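The Long Way to a Good Night's Sleep

January 22, 2021

My grandmother went to bed at nine and got up at five for as long as I knew her, and if you had asked her what her secret was she would have looked at you as though you had asked for the secret of sitting down. She had no opinion about sleep at all. I, on the other hand, have had nothing but opinions about it since last July, when I turned 70 and my nights, which had always been perfectly decent, came apart like a cheap sweater.

I would drop off easily enough. Then at 3 in the morning, give or take the time it took me to find my glasses and look, I was awake, thinking about the gutters. I thought about a rude thing I said to a cousin at her wedding. I thought about whether the Fotstead library would ever fix its side door (they have since, and it's lovely, you hardly have to push).

So I did what people do and asked everyone. My neighbor swore by a cold bedroom. My daughter told me to leave my phone in the kitchen, and then called me at eleven at night to see whether I had. Someone at church handed me a tea that smelled like a barn in the nicest possible way. I drank it for a month and grew quite fond of it, though I can't say it had much to do with sleeping. 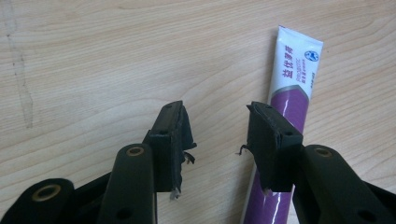 The person who helped me most was Sombat Sombatkul, who spent the better part of his working life on the night shift at the Drendus bakery and is now 76. A man who has slept through the daylight for that many years knows a thing or two, and he was kind enough to sit out on his porch with me, bundled up at either end of it, and talk for most of an afternoon.

"People try too hard," he told me. "You can't chase it. You get the house quiet, you get yourself quiet, and you let it come when it wants."

He kept a notebook in those years, a row of fat little ones, really, and wrote down every day when he lay down and when he got up. One of them runs to 1,092 entries in a hand so small I had to hold it up to the window later on. He never did anything with the numbers. He said the writing was the useful part, because it was the last thing he did before the lamp went off, and after a while his body took the pencil as a sign.

I liked that very much. I went home and tried it with an old address book, and for the first week all I managed to record was that I was awake, and then that I was awake again, with a remark or two about the gutters.

But I kept on, and I changed some other things along with it. I stopped napping in the green chair after lunch, which was a real sacrifice. I started walking out to Clurov Pond before supper, even in the sleet, and I got to know a pair of ducks there and a woman with a very slow beagle. 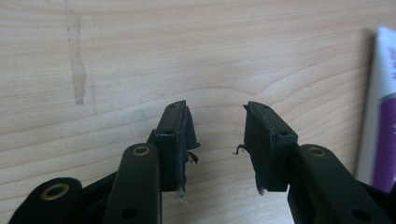 Sombat's wife cooks for the two of them early, at five, and he believes a late supper is behind half the bad nights in the county. I'm not so sure. My best night all winter came after a plate of noodles from Chaiyaporn, eaten at nine-thirty straight out of the carton, with the radio on. I slept till it was light and lay there a good while listening to the plow go by, feeling like I'd gotten away with something.

I still wake up at three some nights. What's changed is that I don't argue with it the way I used to. I get up, put on the big robe, and sit by the back window for a bit. There's a fox who crosses the yard at that hour, or there was through December, and I'd never have met him otherwise. Then I write down the time in the address book, under whatever letter I've gotten to, and go back to bed. I'm up to the M's now.

14 comments | 76 shares

Like what you're reading? Sign up for our weekly newsletter and get the next feature in your inbox.

Contact us | Copyright 2021, all rights reserved | Back to top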